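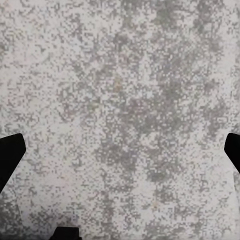
Grasine printer stops partway through long jobs, error 49

Jolluso Help Desk
Opened: 2020-11-02
Status: Solved
Product: Grasine desktop printer, used with Politis page layout
Category: Printing > Jobs that stop or go missing

First message from customer

Hello, and I hope you are all keeping well over there. I'm sorry to trouble you on a Monday morning when I expect the queue is already as long as your arm, but I have run out of things to try and I would dearly love somebody to point me the right way.

I run a very small stationery business from the back bedroom in Nustevitz. It's mostly note cards and wall calendars, and this is the time of year when everything happens at once. I have 500 calendar pages to print and trim before December, and the Grasine, which has been a dear faithful thing until now, has taken to stopping in the middle of a job. It prints beautifully, page after page, then it pauses as though it's having a think, the light on the front goes amber, and the little screen says "Error 49". After that it won't do anything at all until I switch it off at the wall.

When I switch it back on, the rest of the job has gone. It isn't in the queue on the computer either. So I have to work out which page it got to and start again from there, and twice now I've got that wrong and ended up with a handsome pile of Marches.

What I have tried so far:

Turning everything off and on again (printer, computer, and the wireless box in the hall).
A new ink cartridge, although the old one had a bit left in it.
Cleaning the rollers with a damp cloth, as it says in the booklet.
A different packet of paper.
Saying encouraging things to it.

Short jobs are fine. I can print a single card, or a sheet of address labels, or a letter to my sister, and it never puts a foot wrong. It's only the long ones. Any thoughts very gratefully received!

Reply from Jolluso support

Good morning, and thank you for such a full account, it saves us both a lot of to and fro. You've already done most of what I would have asked for, encouraging words included.

Error 49 is a bit of a vague one, I'm afraid. On the Grasine it means the printer was sent something it couldn't make sense of, and it has stopped to be on the safe side. That can be a fault in the file, a hiccup in the connection, or the printer's own memory filling up. It hardly ever means anything is broken, so please don't go ordering a new one just yet.

Could you let me know the following when you have a moment:

Is the printer connected by cable or over the wireless?
Does it always stop at the same page, or does it wander?
Are you printing straight out of Politis, or saving the pages as a PDF first?
How heavy is the paper?

Please also print a status sheet for me. Hold down the button with the page symbol on it until the light blinks, then let go. There's a line near the bottom for the software version inside the printer and I'd like to know what it says.

Reply from customer

Thank you for getting back to me so quickly, I had barely put the kettle on.

It's on the wireless. There was a cable once but it went to live with the scanner. I print straight out of Politis, because I'm for ever nudging the dates about at the last minute and it seemed one less step. The paper is the thick matt sort, and I'm sorry to say I've thrown away the wrapper with the weight on it, but it's stiffer than a postcard and the printer has always been happy with it before.

As to where it stops, I sat with it this morning and kept a tally on the back of an envelope, which I ought to have done last week. It stopped after page 35. I started the whole lot again from the beginning with cheap copier paper so as not to waste the good stuff, and it stopped after page 35 again! I had been so sure it was wandering, but of course I'd been starting from a different page each time, so I was never comparing like with like.

The status sheet came out with no trouble. The version line says it is up to date, and there's a line under it that says "Sleep after: 30 minutes", which I mention only because I don't remember ever setting it. 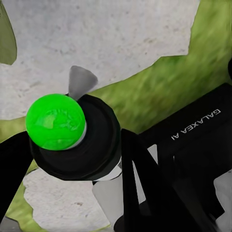 Green sphere on its black base, grey cone behind.

Reply from Jolluso support

Well, that envelope has done more good than anything in my toolkit. Stopping in the same place twice, with two sorts of paper, lets us put the rollers and the paper to one side altogether. I'm also fairly easy in my mind about the wireless, although I'd still like to test it, as it would be quite a coincidence for a weak signal to drop out at the same page each time.

The sleep setting is a good spot. It shouldn't matter while a job is running, but there was a time when it did, and I've seen one or two printers hang on to the old behaviour after an update. How long had it been printing when it stopped? If it was half an hour on the dot then we have our answer and can all go and have lunch.

In the meantime, please try these in order, and stop as soon as one of them works:

1. In the printer's own menu, go to Power, then Sleep, and choose Never. You can put it back later.

2. In Politis, open File, then Print, then Advanced, and untick "Send whole job at once". With that ticked, Politis hands over the entire document in one go and the printer has to find room for all of it. Unticked, it sends a page, waits, and sends the next.

3. Save the document as a PDF and print from that, choosing just the page after the one where it stopped. If that page fails by itself, there is something on it that the printer doesn't care for, and the usual culprit is a font.

4. Borrow the cable back from the scanner for an afternoon.

Reply from customer

Right, I have been busy. I'm writing this with a sandwich in the other hand so please forgive any crumbs.

Step 1, no change, I'm sorry to say. I set it to Never and it stopped in just the same spot with the same message. It hadn't been going anything like half an hour either, so I think we can let the sleep business lie.

Step 2, also no change, but it was interesting. The printing was slower, with a little rest between pages, and when it stopped the remaining pages were still there in the queue on the computer. That alone would have saved me all those Marches, so I shall be leaving it unticked for good.

Step 3 is where it got exciting. I saved the PDF and asked for page 36 and nothing else, and up came the amber light straight away. Page 37 printed perfectly. So did the one after. It's just that one page!

I had a good look at it in Politis. It's a December page, and I'd used a curly font for the word "December" that isn't anywhere else in the calendar. It came free from somewhere or other years ago. I changed it to the same font as all the other months and the page printed first time. I haven't touched the cable at all.

Reply from Jolluso support

Splendid news, and very neatly done. A damaged font will do precisely that: it looks perfectly all right on the screen, and then the printer gets to a part of it that makes no sense and downs tools.

If you're fond of the curly one, you can keep it. Select the word in Politis, go to the Type menu and choose "Turn into shapes". The word becomes a drawing, so the printer never has to read the font. You won't be able to retype it afterwards, so save a copy of the page first. Otherwise I'd remove the font from the computer, in case it creeps into next year's.

You can set the sleep time back to whatever suits you. I'll leave the ticket open for a couple of days while you get through the rest of the pages.

Reply from customer

All printed, and not one amber light. I did the shapes trick in the end, on a copy as you said, and the curly December looks lovely. Thank you so much for your patience, and please do close the ticket. I'm off to find the good scissors.

Ticket closed by Jolluso support
Cause: damaged font on one page
Fix: font replaced, then text turned into shapes
Also changed: "Send whole job at once" unticked, left that way at customer's wish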